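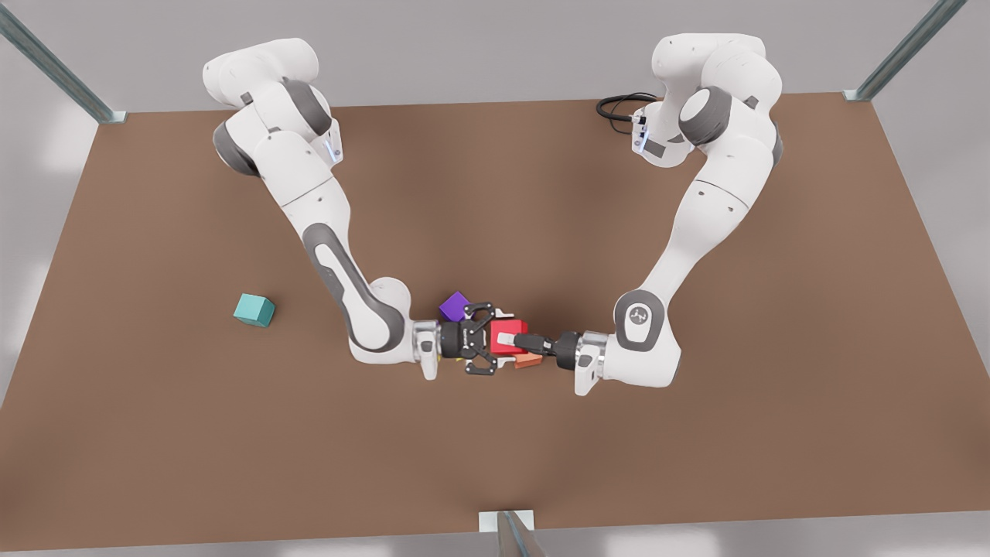
**Sorin Nikolaidis**

Hi all,

> Does anyone still order the engraved frames from Desis? I need 2 for an anniversary in August and their site won't take more than one name per frame.

Yes, I got mine there! Skip the site and email them – they'll fit two names if you keep each one short. I paid 922 for the walnut one with the date added, and the plain one was 600. Rullia does something similar, but the lettering looked thin to me (my sister loves hers, so go figure).

Sorin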